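ホテルの「起こさないで」札、どういうのが使いやすい?
宿泊業・民宿・ゲストハウスの雑談板

1 名前:みかん箱の裏
2023年2月27日

家族で小さい宿をやってます。部屋は19室。8月のお盆前までにドアノブの札を全部作り直すつもりで、いまあれこれ考えているところです。

いまの札は先代のころからのもので、白い厚紙に「おやすみ中」と手書きしてパウチしただけ。これが角から剥がれてくるんですよ。おまけに穴が小さくて、部屋のドアを丸いノブからレバーに替えたときに入らなくなった部屋があって、そこだけハサミで切り込みを入れてひっかけてます。見た目がほんとうにひどいです……。

で、今回「これ、いいな」と思ったのが青い札です。上が丸くて、丸い穴にレバーを通すやつ。漢字ひと文字で「静」、その下に小さく英語。うちの母に写真を見せたら「習字の教室みたい」と言われましたが、私はかなり気に入ってます。

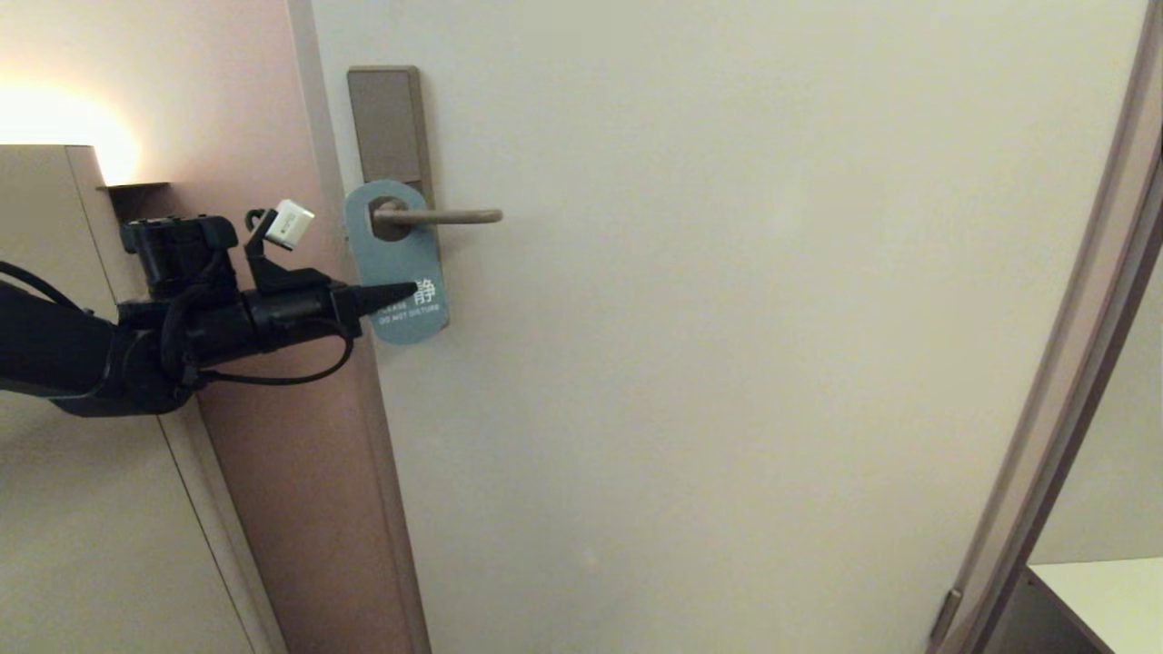 レバーにかかった「静」の札。ちょっと左に傾いてます

皆さんのところはどんなの使ってますか? 文字、色、素材、かけ方、なんでもいいので教えてください。掃除のときに見やすいかどうかも知りたいです。

2 名前:朝食係
いいですねこれ、好きです。くすんだ青に白い字って落ち着きますよね。ドアも明るいグレーっぽいし、よく合ってる。

うちは赤い札だったんですが、廊下に並ぶと工事現場みたいだと言われてやめました。いまは紺色です。

3 名前:鍵はフロントへ
水を差すようで悪いけど、私は「静」ひと文字は反対です。

「静かにしてください」なのか「ここは静かな部屋です」なのか、日本人のお客さんだと一瞬迷うと思う。特に年配の方。裏返して「掃除してください」になるタイプならなおさらで、表の意味がぱっとわからないと裏表を間違えてかける人が必ず出ます。うちで以前、凝った札(Plosthorpeというデザイン雑貨のところの)を入れたら、月の絵と太陽の絵だけで字がなくて、昼まで寝るつもりの人が太陽のほうを出しちゃって、掃除の人がノックして怒られました。怒られたのは私です。

4 名前:みかん箱の裏
>>3
うわ、それは想像しただけでつらい……。

でも英語が下に入ってるので、そっちで伝わるかなと思ってたんですよね。PLEASE DO NOT DISTURBなら見慣れてる人は多いだろうし。ただうちの常連さんは釣りのおじさんたちが中心で、英語は読まないかもしれない(笑)

5 名前:鍵はフロントへ
>>4
釣りの人なら朝4時に出ていくから札いらないのでは。

6 名前:みかん箱の裏
>>5
帰ってきてから昼寝するんですよ! そこに掃除が当たるんです。

7 名前:廊下の突き当たり
昔、Closcombeっていう海辺の宿に泊まったとき、503号室だったんですけど、札が木でできていて、ドアを閉めるたびにカコンと鳴るんです。「起こさないで」の札がいちばんうるさいという。夜中にトイレの換気扇の風圧なのか何なのか、ずっと小さくカタカタいっていて、結局はずして寝ました。

素材は軽いもの、ただし軽すぎないものがいいと思います。難しいですけど。

8 名前:ぱうち職人
>>7
木はほんとに鳴りますね。フェルトを裏に貼るとましになりますよ。

1さん、パウチの角が剥がれるのは切るときにフィルムの余白を残していないからかもしれません。紙の外側に3ミリくらい余白が要ります。それと穴の内側も同じで、紙が出てる切り口から湿気が入ってふやけます。紙のほうに大きめの穴をあけてからパウチして、ひとまわり小さい穴をもう一回あけるときれいに仕上がります。面倒ですよ、でも全然違います。

9 名前:みかん箱の裏
>>8
それやってなかったです! 全部まとめて端っこぎりぎりで切ってました。もっと早く聞けばよかった。

10 名前:Joaquim Cunha
日本に住んで長いです。民泊を2部屋だけやっています。変な日本語があったらすみません。

私のお客さんは海外の人が多いですが、漢字ひと文字はとても人気があります。部屋に札を置いておくと、持って帰る人がいます。おみやげだと思うみたいです。だからうちでは、はじめから安い紙で作って、ほしい人にはあげています。1枚436円のきれいなものを作ったときは、3か月でほとんどなくなって泣きました。

「静」は画数がちょうどいいと思います。私は「眠」にしましたが、「寝」と迷いました。妻は「留守みたいに見えなければなんでもいい」と言いました。

11 名前:朝食係
>>10
持って帰られるの、わかる! スリッパより札のほうがなくなりますよね。

12 名前:鍵はフロントへ
>>10
海外のお客さん相手なら確かに話は別ですね。私が言ってるのは1さんの客層での話です。漢字ひと文字に小さい英語だと、どっちも読まない層が間に落ちるんですよ。「静」の下に英語じゃなくて「お部屋で休んでいます」と小さく入れたらどうです?

13 名前:廊下の突き当たり
>>12
それだと旅館の弔い事みたいになりませんか。

14 名前:鍵はフロントへ
>>13
なりません。

15 名前:朝食係
ちょっとなるかも(笑)

16 名前:みかん箱の裏
皆さんありがとうございます、読みながら声出して笑ってしまいました。

母と相談して、ことばは「静」を大きく、その下に「おやすみ中です」、いちばん下に英語、という3段で一回試し刷りすることにしました。母は「おやすみ中」という文句だけは絶対に変えたくないそうです。先代(祖父)の字をそのまま使ってほしいみたいで、古い札をスキャンして使うかもしれません。

それで次は色なんですが、これが決まらない。青は気に入ってるけれど、うちの廊下はクリーム色というか、ベージュというか、とにかく黄色っぽいんです。 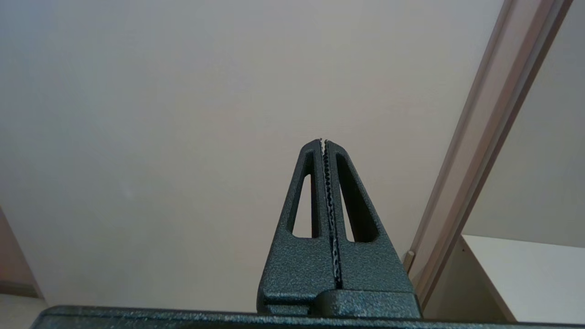 色見本を取り寄せて廊下にあててみたら、青がどれも思っていたより冷たく見えました。画面で選んだときは全部よかったのに。うちの廊下の色に近いのは、いま貼った写真の後ろに広がってる無地のベージュで、ああいうのっぺりした広い面に札が1枚だけあると、青でも緑でもそこだけ浮いて見える気がするんですよね。目立つほうが掃除の人は助かるけれど、母は「浮いてるのは嫌」と。候補は、青、深緑、それからこげ茶です。どう思います?

17 名前:ぱうち職人
ベージュの廊下なら深緑に一票。

青は、グレーのドアにかかっているからよく見えるんだと思います。ベージュや黄色っぽい下地だと、青はどうしても強く出ます。使うなら彩度を落として、ちょっと灰色に寄せるといいです。1枚目の札も、よく見ると真っ青じゃなくて灰色がかった淡い青ですよね。ああいう方向。

18 名前:朝食係
こげ茶はやめたほうがいいです。うちの宿、前にこげ茶にして、夕方になると廊下のいちばん奥の札が見えなくて、掃除じゃなくて夕食の案内のときに間違えてノックしました。白い字を大きくすれば大丈夫かもしれないけど、字が小さいとほんとに見えません。

19 名前:廊下の突き当たり
そもそもドアの色は何色なんですか? 札の後ろに来るのは廊下の壁じゃなくてドアですよね。

20 名前:みかん箱の裏
>>19
あ。

ドアは木目です。ちょっと赤みのある茶色。壁ばっかり見てました……。見本も壁にあててました……。

21 名前:廊下の突き当たり
>>20
ドアにあてましょう。

22 名前:鍵はフロントへ
赤みのある茶色のドアだったら、青も緑もよく見えますよ。こげ茶だけは論外になりましたね。

あと色より先に穴の話をしませんか。レバーの先が丸まってるタイプと角ばってるタイプがあって、先が太いやつだと札を通すときにひっかかります。逆に穴が大きすぎると傾く。1枚目の写真の札もちょっと傾いてるでしょう。ああいうのが私は気になってしょうがない。廊下を歩きながら全部まっすぐに直してしまう。

23 名前:Joaquim Cunha
>>22
私は傾いているほうが好きです。人がいる感じがします。

24 名前:鍵はフロントへ
>>23
それはわからなくもないですが、直します。

25 名前:ぱうち職人
穴の大きさは、厚紙で丸をいくつか切り抜いて、実際のレバーに通してみるのが早いです。まっすぐ垂らしたいなら、札の下のほうを少し重くするか、縦に長くするか。うちは裏の下半分だけ紙を二重にしてます。それだけで揺れが減りました。

ドアに磁石で貼るという手もありますけど、木目のドアということは磁石はつかないですよね?

26 名前:みかん箱の裏
>>25
つかないです。一度、金属の丁番のところに磁石のを貼ってるお客さんがいて、ドアを開けたらぺしゃんと落ちてました。

下を重くするの、やってみます! 二重にした紙ごとパウチすると段差のところに空気が入りませんか?

27 名前:ぱうち職人
>>26
入ります。なのでパウチしたあとに、裏から両面テープで貼り足しています。見えないところなので多少雑でもいいです。

28 名前:朝食係
裏面はどうするんですか? 「掃除してください」にします?

29 名前:みかん箱の裏
>>28
裏は何も書かない予定です。うちは連泊のお客さんには朝食のときに直接「今日お掃除どうします?」と聞いてしまうので。裏表の間違いもなくなるし。3さんの太陽と月の話を読んで、これはもう絶対に片面だけにしようと思いました。

30 名前:鍵はフロントへ
>>29
賛成です。片面なら「静」でもまあいいか。

31 名前:廊下の突き当たり
30さんが折れた。

32 名前:鍵はフロントへ
折れてません。下に「おやすみ中です」が入る前提で、です。

33 名前:Shemweta好き
横からすみません、Shemwetaの合成紙を使ったことのある方いますか。水に強くてパウチなしでも使えると聞いたんですが。うちは温泉の湿気がすごくて、紙だと1年もたないです。

34 名前:ぱうち職人
>>33
使いました。水には強いです。ただインクがのりにくくて、こすると白い字の縁が青くにじみました。地色を濃くして字を白抜きにする場合は試してからのほうがいいです。Ballsteadの樹脂板に彫ってもらったこともありますが、あれは丈夫なかわりに重くて、7さんの言うカコンが鳴ります。

35 名前:Shemweta好き
>>34
名前、変えようかな……。

36 名前:みかん箱の裏
今日の昼、見本をドアにあててきました。灰色寄りの青、すごくよかったです! 母も「これなら浮かない」と。深緑もよかったんですが、トイレの案内板が緑なので、並ぶとまぎらわしいということで青に決めました。

穴は厚紙で試したら、部屋によってレバーの太さが違うことがわかりました。前にまとめて替えたときに2種類入ってたみたいです。どうりで入らない部屋があったわけだ。太いほうに合わせて穴をあけて、細いほうの部屋では多少傾くのを我慢します。22さんは泊まりに来ないでください(うそです、来てください、直していってください)。

祖父の字はスキャンしたら「お」の点がかすれていて、母がそこも含めて残せと言うので、そのままいきます。

37 名前:鍵はフロントへ
>>36
細いほうの部屋だけ穴を小さくすればいいのでは?

38 名前:みかん箱の裏
>>37
札って洗って戻すときに部屋が混ざるんですよ。裏に部屋番号を書くと、せっかくの無地が……いや、小さく書けばいいのか。母に聞いてみます。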